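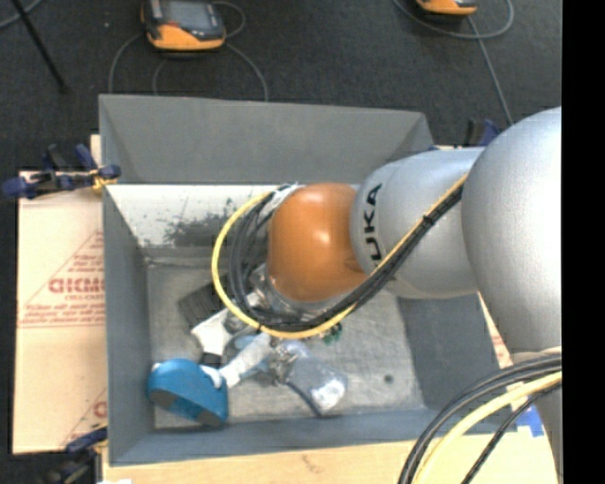
Julián Urquijo

The Allgate gripper came out of its box on the second day, and Manzano did not like it.

"It's heavy," she said.

"It's the same weight as the other one."

"Then the other one is heavy too."

Diltico had paid for 29 days of testing. The job was simple on paper. Run the Cloltari gripper in the bin until it had made 1560 picks, swap in the Allgate, run the same picks again, and write down which one dropped fewer things. Whoever had written the plan had left four hours for the swap. It took a day and a half.

I did the cables. The yellow one goes on first, along the arm and under the orange joint, and then it needs a wide loop so the wrist can turn. If the loop is too small the robot pulls its own plug. If it is too big it drags through the bin. I tied the black ones to it and had Manzano turn the wrist both ways while I watched.

"More," I said.

"More which way?"

"More loop."

She went back to her chair. She had been at Diltico for eleven years and had taught me most of what I knew, and in May she had applied for the job I got. We had not talked about it. We talked about cables.

We started the Allgate after lunch. It took the blue thing on the first try and let go of it over the wrong side. It took the clear package four times and lost it three. Manzano typed each one into the sheet without looking up.

"The Cloltari got that one," she said.

"The Cloltari got it on a good day."

"You want the new one to win."

"I want to go home."

She typed something. The arm went down again, shifted, and came up with nothing. One of the clamps had slipped and the bin had moved a little toward the wall. I tightened it and we threw out the last hour, which meant 2 pages of the log, and started over.

At six the heat in the building went off. She put on her coat and stayed. I asked her if she thought the numbers would matter, and she said they had already ordered the Allgate. She had seen the purchase order on the printer, number 2639, before we had opened the box.

"When was this?"

"The week we started."

"You didn't say anything."

"You were doing the cables," she said.

The arm was waiting for one of us to press the key. There were still a lot of picks left on the list. I thought about who I could call, and what I would say to them, and what they would say about the schedule.

"What do you want to do?" I asked.

Manzano pulled her chair closer to the desk and scrolled the sheet down to the next empty row.

"Go ahead," she said. "I'm ready."

I pressed it.

Home Stories Poems Archive Submit

We use cookies to remember your reading settings. Accept Decline

© 2019 Julián Urquijo. All rights reserved. Back to top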